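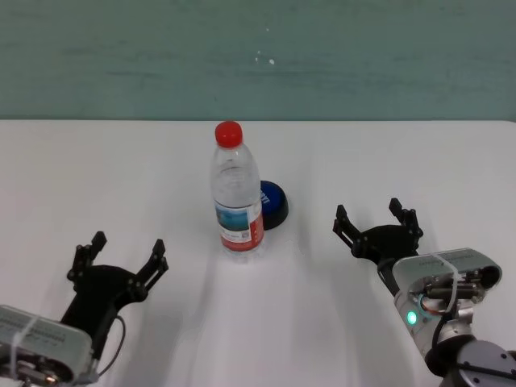 What a label has to do on a small bottle
Talk for the Jollancombe packaging evening, 2022-02-06
Speaker notes

Slide 1. Start with the red cap. Ask the room what they look at first on a bottle of water. Wait for answers, don't rush this. Most people say the cap or the colour of the label. Very few say the name.

Slide 2. Clear plastic, red screw cap, label round the lower part. The shoulder has moulded rings and we leave those bare. Lumeo tried a taller label in August and the shop trial went badly: 641 bottles sold out of 2,000. People told us they wanted to see the water. 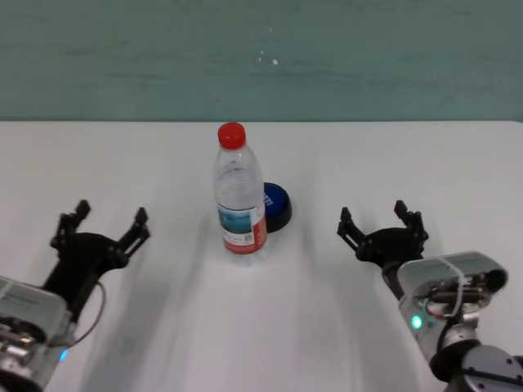
Slide 3. The picture panel
Blue panel along the top, white in the middle for the small print, red at the right and along the bottom. Say why red is repeated: cap and label should look like they belong together from across a shop. Mention that the blue print cost us two extra proofs at Konico. Pass round the proofs if they have turned up.

Slide 4. Small print
Stand the bottle at arm's length and the fine text is gone. That is normal. The question is what must still work at that distance — colour, yes, and the rough shape of the picture. Leave a minute for the man-made fibre people, they always ask about paper against film. 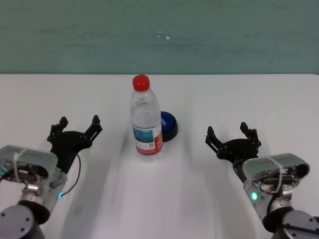
Helen Astbury
Label and print manager, Lumeo

Slide 5. Other things on the table
A label is never seen alone. Put something strong next to it, such as a round object with a bright blue top, and the small blue picture has to compete. The red holds up better. Ibarra ran the same test with 19 shoppers and got to the same place by a longer road.

Slide 6. Water level. Clear plastic shows everything, bubbles included.

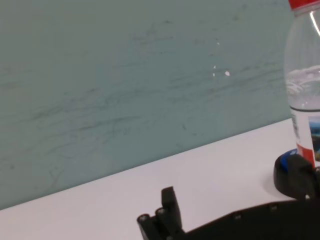

With the level below the shoulder, the wall shows straight through the top part, so whatever colour is behind becomes part of the pack. Plain green is kind to it. A busy shelf is less so — go back to slide 2 if anyone wants to argue for the taller label.

Questions. Have the price for a run of 400 to hand. Collect the proofs before the tea break.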